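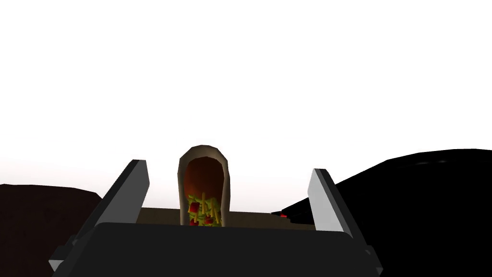
## Sim-trained grippers: big number, small print

Entili says its new training method lets a gripper learn household pick-ups almost entirely in simulation. Over 3,000 rendered runs went into the result, the company said in October, and 1,716 ended in a successful grasp.

That is a little better than a coin flip, and no real kitchen was involved.

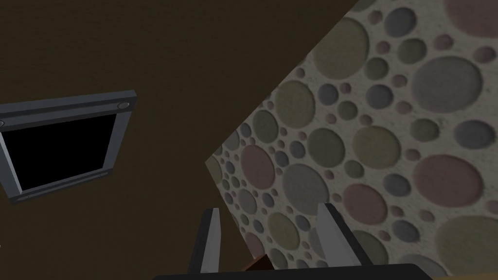 *A wrist view from Entili's simulator, with the gripper open near a wallpapered wall.*

Tyyne Hämäläinen, who tests robot arms at Votthorpe, wants to see the failures. "They published 113 clips - all picked by them," she said. "I'd ask for the rest."
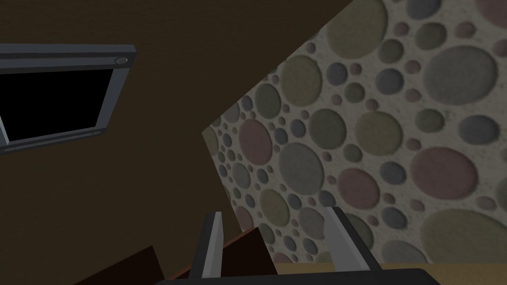

## Real-world test still to come

Entili plans 783 trials on a physical arm at its Caltberg lab. It gave no date, and would not say whether outsiders can watch.

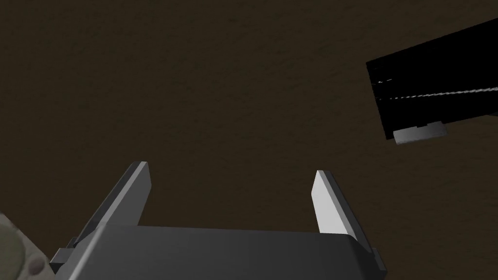

*Open gripper over a brown surface, also simulated.*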